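Disclosure of ranking factors on regional marketplace platforms

Project report, Digital Policy and Regulation module
Authors: Nneka Etim, Clem Baxter

1. Background

Online marketplaces decide the order in which goods are shown to a buyer. The order has a direct effect on sales, and sellers have complained for years that they do not know how it is set. Lawmakers in several countries have answered with disclosure duties: the platform has to say, in plain words, which main factors decide the ranking and whether payment can change it.

Our project asked how well such statements can be found, read and checked by a person with no special access. We did not try to judge whether any platform treats sellers unfairly. That would need internal data which we did not have and did not ask for.

2. Platforms studied

Three marketplaces were chosen: Joler (household goods), Dramden (spare parts and small machinery) and Mahuika (craft supplies). All three let outside sellers list goods beside the platform's own stock. All three sell paid placement in some form. A fourth, Lidach, was dropped in the second week after it moved its seller terms behind a login.

3. Method

The work had two parts.

In the first part we collected the public terms, help pages and seller guides of each platform and marked every passage that dealt with ranking. Each passage was coded by both authors separately. Where the codes differed, the passage was discussed and a final code agreed. The coding scheme had 6 headings: price, delivery, seller rating, sales history, paid placement and personal data.

In the second part we ran 50 search terms on each platform from a clean browser profile, logged out, and saved the first page of results. The runs were made on a Saturday morning to keep the effect of weekday sales campaigns low. Saved pages were read by a script which pulled out the listing title, price, seller name and any label showing that the place had been paid for. After duplicates were removed the data set held 1230 listings.

The script was written in Python. It failed on pages where the paid label was drawn as a graphic and not as text, and those listings were coded by hand. This affected Dramden only.

4. Results of the document review

Joler has a single page on ranking, linked from the footer. It names price, delivery time and seller rating, and states that paid listings are marked. It gives no order of weight among the factors.

Dramden spreads the same matter over a seller guide and two help pages. The guide says that sales history is used; the help pages do not mention it. We coded this as a conflict between documents. The wording on paid placement is clear but sits near the end of a section on invoicing, where a buyer would not be likely to look.

Mahuika has the longest text. It covers all the headings in our scheme, and is the only one of the three to say that past searches by the same user can change the order. The statement on personal data is, however, written as a possibility ("may be used"), so a reader cannot tell whether it is in force.

5. Results of the search runs

Paid listings were found on every platform. On Joler the label was shown in the same place each time and used the same word. On Mahuika two different words were used for what seems to be the same service, and the help pages explain only one of them.

For Dramden we looked at whether the platform's own stock came first more often than price and rating would suggest. In 40 of the searches at least one own-stock item stood in the top row. This is not proof of preference – the platform holds more stock in those categories than any single seller does – but the public terms say nothing on the point either way.

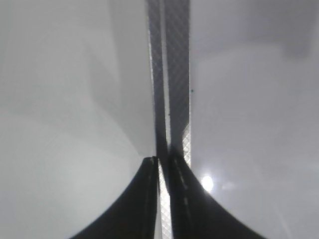 Fig. 1. Gripper with two black fingers, light grey patterned strip between them.

6. Limits

The sample is small and was taken at one time of day. Rankings change often, and a second run could give a different picture. Logged-out searches also leave out any effect of account history, so the Mahuika statement on past searches could not be tested at all.

The hand coding of the Dramden labels was done by one author (Baxter) and was not repeated by the other. Any error there would change the count of paid listings for that platform, though not the findings on its documents.

7. Discussion

All three platforms would probably meet a duty that asked only for the main factors to be named. A duty that also asked for their relative weight would be met by none of them. We think the second kind is more useful to sellers, but it is harder to enforce, as an outside reader has no means of checking a stated weight against the results.

Conflicts between documents could be dealt with more simply. A rule that ranking information must be kept on one page, with the date of the last change, would have removed the conflict we found at Dramden or at least made it visible.

8. Further work

The search runs should be repeated with logged-in test accounts, subject to ethics approval and the terms of each platform. The script needs a way to read graphic labels. Etim will keep the coded passages and the saved pages until the module marks are confirmed in May, after which the saved pages will be deleted.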